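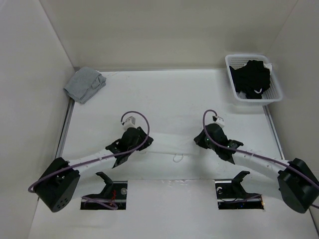

Holtlow Water District: Hard Water and Softener FAQ

Last revised in April. Applies to all residential accounts in the Holtlow and Ravn service zones.

How hard is the water in my zone?
Water in the Holtlow zone comes from the Sikitz well field and averages 12 grains per gallon. Anything above 10.5 grains is classed as very hard. The Ravn zone receives a blend of well water and reservoir water, and its hardness varies with the season. Current values for both zones are printed on page 2 of your bill, under "Source."

Is hard water a health concern?
No. Hardness is a measure of dissolved calcium and magnesium. There is no federal limit for it. The effects are on plumbing, appliances, soap use and laundry.

Why does the District not soften the water at the plant?
Central softening was studied as part of the Plornik plant upgrade. The added cost per account was higher than the cost of home treatment for most households, and a large share of the water delivered in summer goes to irrigation, where softening has no benefit.

What setting should I use on my softener?
Enter the hardness value from your bill, in grains. If your control head asks for milligrams per liter, multiply grains by 17.1. Do not add a correction for iron unless a test of your own tap shows it. The District's supply is treated for iron before it enters the mains.

How often should the softener regenerate?
It depends on resin capacity and household use. A metered softener tracks use and needs no schedule. For a timer model, divide the rated capacity in grains by the grains removed per day. A household using 132 gallons per day at 12 grains removes 1,584 grains daily. Set the interval slightly shorter than the result to leave a reserve.

Which salt should I buy?
Evaporated pellets leave the least residue in the brine tank. Solar crystals are acceptable. Rock salt contains more insoluble material and will require more frequent tank cleaning. Do not mix pellets and block salt in the same tank.

My white laundry is turning gray or stiff. Is this the water?
Possibly. Calcium and magnesium react with soap and leave a film that holds soil in the fabric. Liquid detergents are less affected than powders. Check the following before calling:
Detergent dose. Most labels give a separate line for hard water.
Load size. An overfilled drum does not rinse fully.
Softener bypass valve. It is often left open after plumbing work.
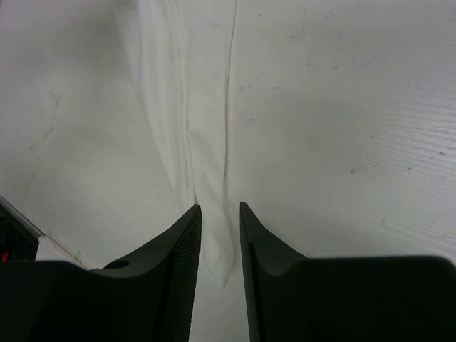
Fabric that has already built up a film can usually be improved by one hot wash with washing soda and no detergent, followed by a second rinse. Check the care label first. Do not use chlorine bleach for this purpose, as it does not remove mineral deposits. If there are rust-colored spots as well, flush the cold line at the washer for five minutes and call the office if the color persists.

Does softened water contain a lot of sodium?
Each grain of hardness removed adds nearly 8 milligrams of sodium per liter. At 12 grains the increase is under 100 milligrams per liter. Customers on a restricted diet should ask their doctor, or have the kitchen cold tap plumbed ahead of the softener. Potassium chloride can be used in place of salt in most units. Consult the manual for the adjusted dose.

Can I water plants with softened water?
Occasional use does little harm. Regular use can raise sodium in the soil. Outdoor spigots should be connected upstream of the softener.

Will a softener remove chlorine?
No. Chlorine requires a carbon filter. Where both are installed, follow the softener manufacturer's instructions on the order of the units.

Do I need a permit to install one?
A plumbing permit is required for a new installation in both zones. Replacement of an existing unit in the same location does not need one. The drain line must end with an air gap. Discharge to a storm drain or to the street is prohibited.

Is there a rebate?
Yes. The District credits up to $400 toward replacing a timer softener with a metered unit. Submit Form 3777 with the itemized receipt and a copy of the permit, if one was required. The credit is applied to the account and is not paid out in cash. Rental units and portable exchange tanks do not qualify.

Can I get my tap water tested?
Hardness strips are free at the Holtlow office counter, limit two per account. Run the cold tap for one minute before dipping the strip, and read it at the time printed on the packet. For lead, copper or bacteria, use a state-certified laboratory. The District does not test samples brought in by customers.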